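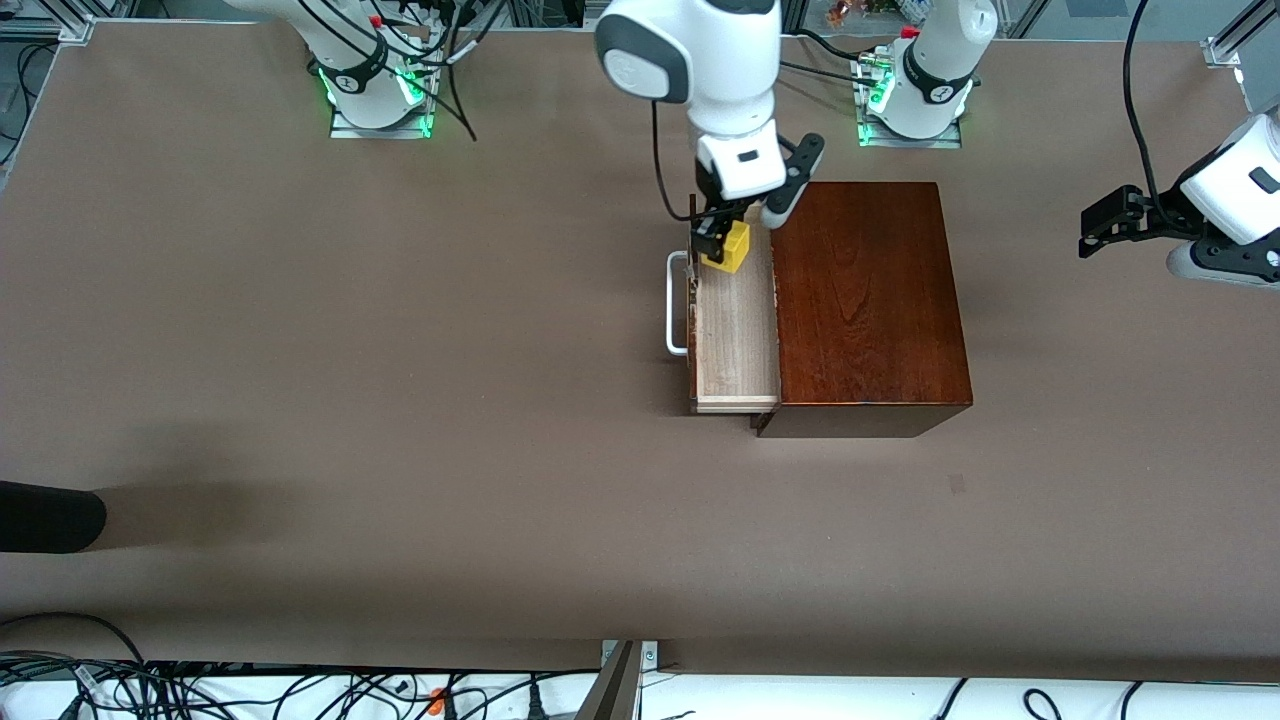
Small drawers in a solid wood cabinet sticking every summer, what gap should I leave?
I'm building a run of small cabinets and the drawers bind once the humidity climbs, then rattle by December. Construction is ordinary: dark cabinet with a glossy reddish-brown top, pale wood drawer with thin sides, white metal U-shaped pull on the face. With the drawer out there is a narrow dark gap between it and the body, and I don't know if that is enough clearance. Drawer fronts are 188 mm wide, cabinet depth 546 mm. No metal slides. Finish on the runners is Perolura satin.
Posted by Vibeke Hallgrímsson, 19th February
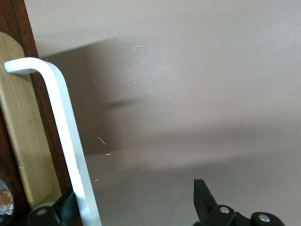
Mikkel Kárason
Check grain direction first. Wood moves across the grain and very little along it. If the grain on the drawer sides runs front to back, the sides get taller in humid air and bind against the rail above. The width hardly changes. Leave 3 mm above the sides if you build in the dry season, less if you build in summer.

Take the finish off the runners too. Satin varnish gets tacky under load. Scrape back to bare wood and rub in paraffin.

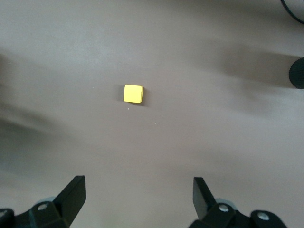 Then measure the opening at the front and at the back. If the back is narrower, the drawer will jam in any weather, and planing the sides only hides it. Compare both diagonals of the carcass before you remove any material.

Trurkdale
Had the same on a dresser. Candle wax. Lasted 28 months and then I did it again.

Plesodum
Agree with the wax, wouldn't plane anything till winter.

Filed under: Woodworking > Cabinets & Drawers
2 min read

Related
Wax or soap on wooden runners?
Squaring a carcass after glue-up
Drawer bottom cupped, replace or flip?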